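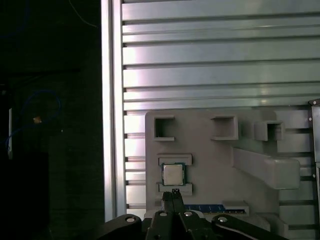 Where should a processor sit before it goes into the board?
In a holder that supports it by the edges, so the contacts on the underside touch nothing.

Duarte Cunha has been building and repairing desktop computers for 27 years, the last 5 of them at Coelho, a refurbishing shop in Vanbridge. Last year the shop put 1,985 towers back into service, most of them from offices and schools.

He prefers a nest to the foam pads he learned on. "Foam sheds," he says. "You get a crumb in the socket and you spend your afternoon with a magnifier." The chip goes into the nest the right way around and stays there until the socket is ready for it.

Cunha opens the socket last. The tower goes on its side first, panel off, and he looks over the cables before touching the board. Anything that crosses the socket gets moved out of the way.

"People want to start with the chip. I start with the wires. If a drive cable springs back while you're lowering the processor, you'll drop it." 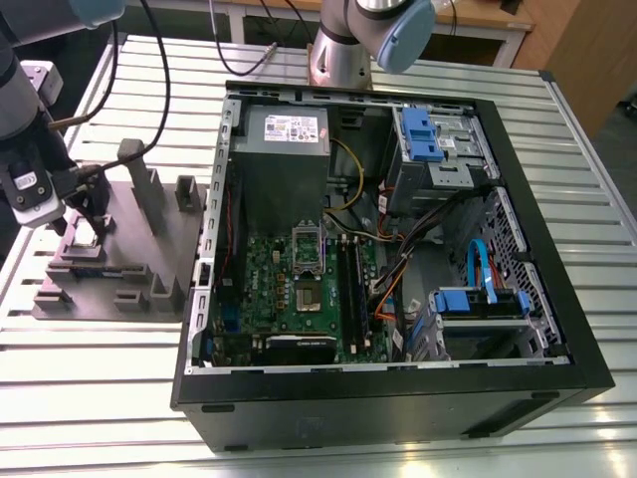
Photo: Vanbridge workshop / Grarner

A tower lying flat shows how the older office machines were laid out, with the power supply in one corner, the optical drive bay in the other and the board taking up most of the lower half. Cunha likes these cases. The blue latches come up often in conversation.

"Blue means you can move it with your fingers. On the cheap cases you need a screwdriver for every drive, and then you need to find the screw."

With the retention bracket raised, he lines up the corner mark on the chip with the one on the socket and lets it down straight. He does not press. If it isn't sitting level he lifts it out and looks again. Then the bracket comes down and the lever goes under its hook.

New hires at Coelho practice on dead boards for 30 rounds before they get a live one. Cunha keeps a box of boards for this under the Husto shelving by the door, along with processors that no longer work.

Asked which mistake he sees most, he says it's fingerprints. "They pick it up like a coin. Hold it by the sides."

Memory he leaves in place unless the machine fails its first test. The same goes for expansion cards. "If it's seated and it works, leave it. Every time you pull something you have to put it back."

He does his processor work in the morning and saves cleaning fans for after lunch.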